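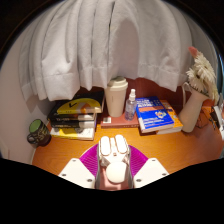

The Risteo hand has finally come as far as my desk at home, and I would love some opinions before I do anything daft to it. For those who missed my earlier ramblings, Risteo is the hand-held gripper I've been building on and off at Hidilmont (our shared workshop, lovely people, terrible heating), with a camera looking down over the fingers so that I can record myself picking things up and later teach an arm to do the same. It has taken about 4 months of evenings and I'm rather fond of it! The magenta fins with the fine ridges are the part I'm happiest with. The part I keep going round in circles over is the view. I wanted the lens wide enough to take in everything, and it does, from my green and black mug at one end right across to the vase of flowers, but you do pay for it with that great black area along the bottom and a curtain that bulges like a sail. Would you keep it this wide, or fit something narrower and lose the ends of the desk? I'd also welcome thoughts on the weight. The whole thing is 304 grams on the kitchen scales and my wrist has begun to notice.

Posted 16/05/2022

solderpudding
Posts: 1,813

Oh, that's come on beautifully since the cardboard one! Keep the lens. I went narrow on my first go and regretted it within an afternoon, because every time I turned my wrist the thing I was reaching for slid out of the picture and the recording was no use to anyone. You can always crop in later if you want less desk.

I'd worry more about your plates. All those little screw holes near the corners make me think you've left yourself plenty of room to adjust, so have a play with the finger angle before you settle on anything.

wonky_gantry

I'm going to disagree with pudding, in the friendliest way. Cropping later is fine if you have the detail there to crop, and with a lens like that the middle of the desk gets spread over fewer pixels than you'd like. My old Hurkent camera was every bit as wide and I could never tell whether the fingertips were touching something or hovering just over it. I swapped to a narrower one and life got easier. Yes, I lost the edges. I didn't miss them, but then all I ever pick up is bolts out of a tray.

On the weight, mine's heavier than yours and I just rest my elbow on the bench.

solderpudding
Posts: 1,813

Bolts out of a tray is a very different job from pottering about on a whole desk though, isn't it? If Anitha wants to reach for a mug at the far end, the camera needs to have seen the mug.

wonky_gantry

Fair. I'd still want to see how it looks with the fingers wide open over something small. That's where mine fell down.
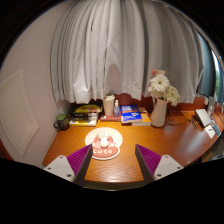
Anitha Devadiga
Thread starter, Risteo build

Ask and you shall receive, wonky! My "cute" placemat has been pressed into service, and the small white thing in the middle of it is what you should be looking at. I can make it out well enough, but the light on it is very strong and it has washed out part of the pink design above the word too, so I take your point about detail. I think the lighting is as much to blame as the lens. The left fingertip shows up nicely against the mat, and I can see the dark grey inner pad come to its point, which was the thing I was most anxious about.

I have been back and forth over your replies with a pot of tea and I'm inclined to stay wide for now. I do want the whole desk, and it's a comfort to see the tumbler and the blue book both there behind the mat without having to think about where I'm aiming. What I will try is a softer lamp, and I might borrow the narrower camera from the Mohmand kit at Hidilmont to compare the pair of them properly, if it hasn't been promised to anyone else.

Pudding, about the plates: there are three holes on each that I can see from the camera's side, and I've only tried the fingers at 2 angles so far. I was a bit timid after stripping a thread in the last version. Is it worth making slots so the angle can slide, or does that just give it somewhere to wobble?

solderpudding
Posts: 1,813

Slots wobble. I made some, I loved them for a week, and then every recording had the fingers in a slightly different place and I had to throw the lot out. Stick to holes, drill a few extra, and write the angle on the plate in marker so you know which one you used.

wonky_gantry

Agree with pudding for once (mark the calendar). And I'll give you the lamp, that glare is doing you no favours. Try bouncing it off the pale wall on the left before you spend any money. I'd still put a fiver on the narrow camera for small things.

ribcage_ron

Coming in sideways, sorry, but could you share the drawing for the fins when you get a moment? Mine have far fewer ridges and they fold over at the tip when I squeeze. No rush at all, I shan't be back in the shed until July.

Anitha Devadiga
Thread starter, Risteo build

Of course, Ron! I'll tidy the file up first, as there are some very rude notes to myself in it. Holes it is, then, and I'll have a go at bouncing the lamp tomorrow evening and post whatever I get.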